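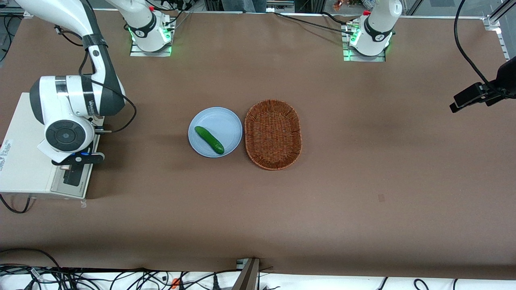
**GRIPPER EVALUATION / PROGRESS TO END OF NOVEMBER**

Prepared by Senga Carnegie for Mounir Ait Ali, Ovthorpe

The two-arm cell is running and the first gripper comparison is under way. The test task is moving a cucumber from the light blue plate to the wicker basket. We picked it as a long, bumpy-skinned item that punishes a poor grip angle.

We are comparing 2 finger sets, the Zalby standard pair and the Kadrić narrow pair. The plan calls for 2000 trials in total. We have logged 619, most of them with the Zalby pair. The narrow pair arrived late and we lost 8 working days on its mounting plates.

Results so far:

- Zalby pair: steady on straight grasps. It slips when the cucumber lies diagonally and the wrist comes in square to the plate.
- Kadrić pair: better at the plate rim, but too few trials to report a rate.
- Controller: the Prernura update fixed the stall on opening. No faults logged after it was installed.

The wrist view is useful for checking finger opening and the position of the basket, so we now save it along with the view from the side of the table.
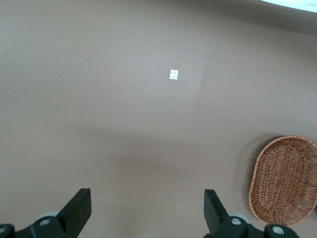 *Wrist view, fingers open, basket at right.*

Next period we will finish the Kadrić trials and repeat the diagonal grasps with a rotated wrist approach. Spending is within budget apart from the mounting plates, which were not in the original quote. I would like approval to charge these to the spare parts line.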